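Varela Flat-Back Water Bottle for Small Pets

Suits: rabbits, guinea pigs, rats, ferrets
Brand: Varela
Colour: Clear with green cap
Availability: In stock

The Varela Flat-Back is a leak-resistant drinking bottle that hangs on the outside of the cage, so your pet can't chew the plastic. The stainless steel spout goes through the bars and has a double ball bearing that lets water out when it is licked. The flat back sits flush against the wire and stops the bottle swinging.

It comes in 3 sizes. The small is meant for rats, the medium for one or two guinea pigs, and the large for rabbits and ferrets.
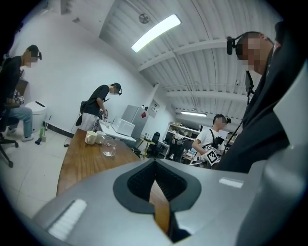
Fill the bottle right to the top and screw the cap on firmly before you turn it over. A few drops will come out at first while the vacuum forms. Test it over the sink, or stand a clear glass cup like the one on the wooden table under the spout for roughly 12 minutes and see how much collects. If it keeps dripping, check that the washer is sitting flat inside the cap.

Change the water every day and scrub the bottle weekly with a brush. The Ivora bottle brush (sold separately) fits all sizes. Do not put the cap or spout in the dishwasher.

Fits cages with bar spacing up to 16 mm. For glass tanks you will need the Dreltalik suction holder, which takes the small and medium bottles only.

In the box: bottle, cap with spout, wire hanger, 4 spare washers.

Spare caps in the same green are available under Parts.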